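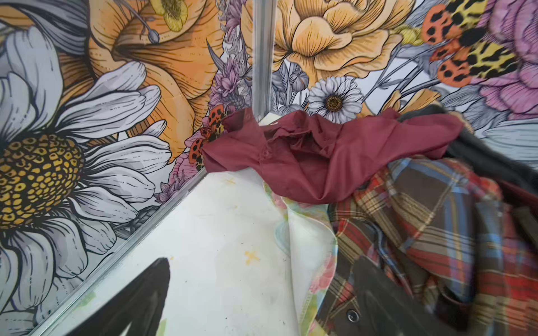 Marwan Hijazi asked at the April review why the Binlow site was still reporting intake by weight when the grant terms call for item counts. The change has since been made. Binlow now logs each garment at the sorting bench, and the count for the period is 3262 items against a target of 2000. Of these, 1842 were passed for resale and sent to the Morier shop. The remainder is held at Hourani pending grading.

Spending on transport is within budget. The Redier collection route was cut to 4 stops after two host sites closed. Revised route costs were submitted on 5/7/25 and await approval.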